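Learning to Handle What Will Not Hold Still
Research Features | 26 March 2025

A cup stays a cup when a robot reaches for it. A curtain does not. Push it and it swings away, pinch it and the folds rearrange themselves, and in good daylight half of it may be hard to tell from the window behind. For the household robotics program at the Stanau Institute, thin cloth has become the test that separates methods that work on paper from methods that work in a home.

The program's latest study, carried out with partners at Wurwood College, asks a narrow question: how should a two-fingered robot decide where to take hold of a hanging sheet of fabric when its main source of information is a small camera at the wrist? The usual answer is to build a three-dimensional model of the cloth and plan a grasp on its surface. Depth sensors perform poorly on sheer material, however, and the model often contains holes at the places that matter most.

The Stanau team took another route. Its method, named Marulanda after the street where the first test apartment was rented, does not attempt to rebuild the shape of the cloth. It looks for folds. A fold gives the fingers an edge to close on, and it shows up in an ordinary color picture as a change in tone, even when the fabric has no pattern. The software scores each part of the view by how likely it is that a fold there will still be within reach after the hand has moved forward.

Training data came from people guiding the robot by hand. Operators recorded 717 demonstrations in four furnished rooms, opening and closing curtains, lifting the hems of tablecloths and drawing back bed covers. Recording continued through June so that the set would include strong sun as well as overcast mornings. Each demonstration was kept whole, including the hesitations and second tries, on the view that a robot needs to learn how to recover as much as how to succeed.

For the evaluation, the robot made 600 grasp attempts on fabrics it had not met in training. Half used the new method and half used a depth-based planner tuned by the same team. Marulanda secured the cloth in 218 of its 300 attempts. The margin over the planner was widest on sheer curtains and almost vanished on heavy cotton, where depth readings are reliable and either approach will do.

The failures were examined one by one. Many took place in the last few inches of the approach, when the fingers fill much of the lower view and the cloth directly ahead offers little to look at.

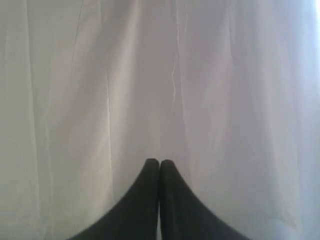

The smooth stretches between folds remain the hardest case. With no edge to aim for, the early version of the software tended to commit to faint shading that shifted as soon as the hand moved. The present version waits. If no part of the view scores well enough, the robot backs off a short distance, moves to one side and looks again. This adds time to each attempt, and the authors report it plainly as a cost.

Backlight is a second concern. Where daylight comes through thin cloth, bright areas lose the tonal detail on which the method depends. Adjusting the camera's exposure helped in some rooms and made matters worse in others. The Wurwood partners are now studying whether two pictures taken at different exposures can be combined quickly enough to be of use during a reach.

A further round of tests is planned at Damcombe, a residential care center that has offered several unoccupied rooms for the purpose. Staff there have asked for a robot that can open the curtains in the morning without pulling them from the rail. The study does not yet measure how hard the robot pulls, and the next one will.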